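I have been trying to get the toy corner under control since October, and I think I'm finally getting somewhere. If you've ever stepped on a plastic strawberry at 6 in the morning, you know why I care so much! My sister-in-law (hi, I know you read this) has the kind of playroom where everything has a label. Mine had one giant bin, and the giant bin was where things went to disappear.

So I gave up on the giant bin and started over with trays and one box with a real lid. I had a 4 dollar credit left at Holroyd, our little hardware and housewares place, and came home with way more than 4 dollars' worth of plastic. Oh well.

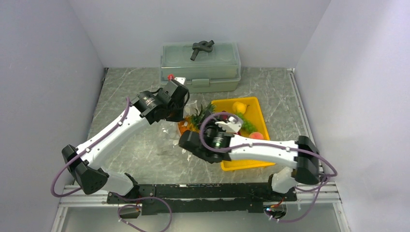
Play food is the stuff that gets everywhere at our house, so it was the first thing I tackled. My old system was a drawstring bag, and the bag was always empty and the food was always under the couch. A tray with raised sides works so much better, and a bright yellow one is hard to lose, even for us. The pineapple, the lemon, the grapes and the peach can all go in there together, and you can see right away what's missing. Wrappers and little scraps still pile up next to it, and I just sweep those up at the end.

The lidded box is for the odds and ends that don't belong to any set. I went with green because you can sort of see through it, and it has a lid that closes, which my older bins from Arside never really did (I still have them, they hold wrapping paper now). I did look at the fancy stacking ones from Sakanetti and they are gorgeous, but I could not talk myself into it for something that's going to hold doll shoes.

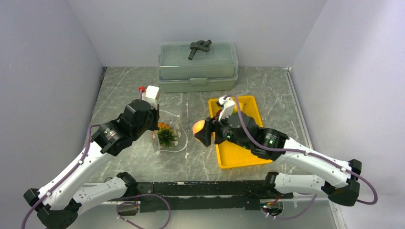
Anyway, the rule I'm trying to stick to is that the box can't get so full that the lid won't shut. If it does, something gets donated or goes up to the closet. I'm pretty bad at this part. I get sentimental about a plastic teapot, I really do. Next up is the craft drawer, and there are markers in there without caps that I think came with us from the old apartment, so wish me luck!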